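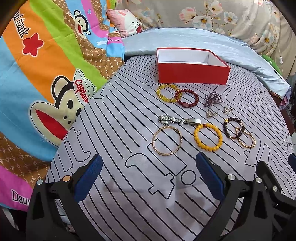

Re: Sorting a mixed lot of bracelets before it goes in one box

From: Urho Peltonen
To: the beads and small repairs list

> I inherited a big tin of beaded bracelets, some watches and a lot of
> odd earrings. I want to keep them in one box on the dresser but every
> time I open the tin it is one knot. Do I need a box with dividers?
> Also, what do people do about elastic that has gone slack? Restring
> everything at once or one at a time? I have a spool of 0.8 mm cord
> from Korna and do not know if that is too thick.
> Nic Aodha

Dividers help, but you can do without them. I use a plain red box with a white inside and no compartments. What matters more is that everything comes out first and gets laid flat on a bed where you can see it. A table is too hard for this, beads roll off. A sheet is fine. Mine has stripes and lettering on it and small earrings are harder to spot on that, so use a plain one if you have it.

I put the empty box at the top and work down from there. Bracelets get sorted by what they are made of. My yellow faceted beads are translucent and the other yellow ones are round and opaque, and I keep those two apart because the faceted ones have edges. The dark red and the brown-purple strings can go together. Both have a small gold charm, so check the charms are hanging free before you stack them.

Metal is separate. The watch has a link band and I lay it out straight. A closed link band will grab anything with a fine chain. Same for the gold chain bracelets with the clear crystals. I have two and they hook into each other whenever they touch, so each gets its own small cloth bag now. The rose-gold bangle is hinged, and I close it before it goes in.

Earrings with thin hooks: push the hooks through a piece of card, both of a pair on the same card. I cut mine from cereal boxes. The purple hair clip, or brooch, I have never settled which, goes in last, on top of everything, where the twisted wire won't get bent.

On the cord. 0.8 mm is all right for beads with a decent hole. Run one bead onto it before you cut anything. If it drags, go down to 0.6. I would restring one at a time and keep each set of beads in a saucer while it is off the cord. I once did three together and mixed up two sizes of burgundy that looked the same until they were strung.

Knot: surgeon's knot, pull tight, small drop of glue, leave it overnight. Tuck it inside the biggest bead. If there is a large oval bead in the string, that is the one to use.

On spools, I bought 600 feet of the Todeo cord and it has lasted since I took this up. The Multeo one felt stiffer to me and I gave it away. Somebody here asked in September about buying 2000 mixed spacer beads in one bag. I did that too. I used 11 of them.

For the odd earrings without a partner, keep them in an envelope for a year. A few of mine found their match in a coat pocket. The rest can be taken apart for hooks.

If you send me the hole size of the beads you are stuck on I can tell you what cord I used on mine.

Urho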